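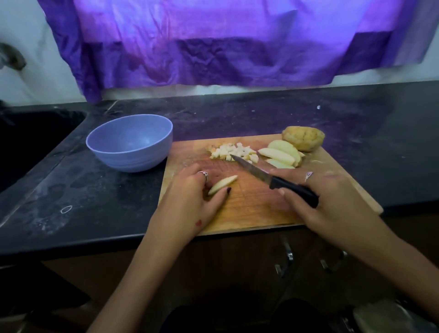 Issue 14

Why we stopped posting every day

Last winter Dureo put out something on every channel it had, every day, for most of a season. Blog posts, short updates, a photo with a caption, sometimes a poll. The plan came from a workshop where we were told that small businesses lose customers by going silent. We believed it, and we kept a spreadsheet to make sure no square was left blank.

In December Zamfira Filip went through the whole spreadsheet and matched it against the orders and the contact form. She runs our customer desk, so she had most of the information already. Her summary fit on one page. The posts had brought people to the site. Very few of those people had written to us, and fewer had bought anything. The monthly newsletter, which we had been treating as a chore, was behind most of the inquiries we could trace.

The figures are small but they may be useful to readers who run businesses of the same size. The newsletter went to 1,315 addresses at the time. The combined following on the social accounts was 3,268. One issue of the newsletter regularly drew more replies than a full month of posts. Some of the replies were complaints, and we counted those too, on the grounds that a person who complains has read the thing.

We made three changes. The first was to cut posting to twice a week and drop two of the accounts. We put a last message on each one saying where to find us and left it up. A few people wrote to ask if we had closed down, which was a fair question, and we should have made the message clearer. If you plan to leave a platform, say in the first line that the business is still open.

The second change was to write the newsletter first and take the posts from it. Before, it worked the other way. We would reach the end of the month, collect whatever had been posted, and paste it together under a heading. Readers who followed us elsewhere had seen all of it. Now each issue has one main item that appears nowhere else until the next issue is out.

The third was to stop scheduling posts more than a few days ahead. We had been using Gotier for that, and the software did what it promised. The trouble was on our side. Posts written weeks before went out on mornings when the order page was down, or on the day we raised our delivery charge, and they read as if we weren't paying attention. We still use Gotier for the newsletter reminders.

Several of you asked about paid posts. We tried them twice with a budget of $200 each time. The first round promoted a guide to choosing packaging and the second promoted a discount code. The guide did better. It was opened by people who stayed on the page, and a handful signed up for this newsletter. The code was used mostly by customers who had ordered before and would have paid the normal price. We don't plan a third round this year.

Antoniuk, who handle our mailing list, suggested removing addresses that hadn't opened an issue in a year. We were reluctant – a big list feels good to look at. We sent one plain message asking those readers if they wanted to stay, waited two weeks, and removed the ones who didn't answer. The list is shorter and fewer of our messages end up in spam folders. If you were removed by mistake, use the sign-up form at the bottom of the site and you'll be put back.

On writing itself, the main lesson has been to keep subject lines dull. "New delivery charge from March" was opened more than anything clever we came up with. Zamfira now writes the subject line before the issue and doesn't change it afterward, and anything that doesn't fit under it gets held for the following month.

Garerent have asked us to talk through these results at their small business evening, and we've said yes. It will be a short talk followed by questions. Details will go out to this list when the room is confirmed. Anyone who has tried the same thing and had the opposite result is welcome to write in before then, and we will bring your numbers along with ours if you're happy to share them.

Next issue: what we put in the welcome message, and a correction to the shipping table in Issue 13, where two of the columns were swapped.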